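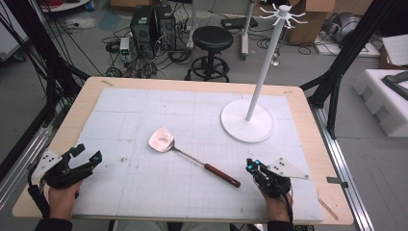
A metal spatula with a wooden handle, and a tall white stand with hooks.

Why do kitchen tools hang up?

Open the cupboards in any kitchen and you will find plates in piles and pans stacked inside each other. Spatulas and ladles are harder to put away. They are long and thin with a wide bit at one end, so they do not stack. Many people hang them up.

What is a spatula?

The word spatula is used for several different tools. One kind is soft and bendy, and you use it to scrape cake mix out of a bowl. Another kind is flat and stiff, and you use it to lift and flip food in a pan. The flipping kind is also called a turner, or a fish slice. People in Tatdale mostly say fish slice, even when there is no fish for tea.

A turner has three main parts. The head is the wide, flat part that slides under the food. The shank is the thin part in the middle. The handle is the part you hold.

Why is the handle made of wood?

Heat moves through metal quite easily. If you leave a metal spoon in hot soup, the other end of the spoon warms up too. Heat moves through wood much more slowly. A wooden handle stays comfortable to hold while the metal head is in the hot pan.

Wood does not like being soaked. It takes in water and swells, then shrinks again as it dries. After a lot of soaking it can crack. This is why a turner with a wooden handle should be washed by hand and dried with a tea towel.

How does a hanging stand work?

The stand in the picture has a flat, round base, a slender pole and eight curved arms at the top. The arms curve so that things do not slide off the end.

The base matters most. A tall, thin object tips over easily, and a wide base makes this harder. Try it with a pencil. Stand it on its flat end and give it a tiny push. Now press the end into a flat lump of modelling clay and push it again. The clay spreads out under the pencil and does the same job as the base.

Where you hang things matters too. If all the heavy tools are on one side, the stand may lean or fall. Hang one heavy tool, then hang the next one on the opposite side – this is called balancing the load.

Something to try at home

You will need a ruler, some string, a coat hanger and 2 paper cups.

Make a small hole near the top of each cup and tie on 30 centimetres of string. Ask an adult to help with the holes. Hang one cup from each end of the coat hanger and hook the hanger over a door handle. Put a coin in one cup and watch which way the hanger tips. Then add coins to the other cup until it is level again.

Words to know

Shank – the thin middle part of a tool.
Load – the weight that something is holding up.
Turner – a flat tool for flipping food.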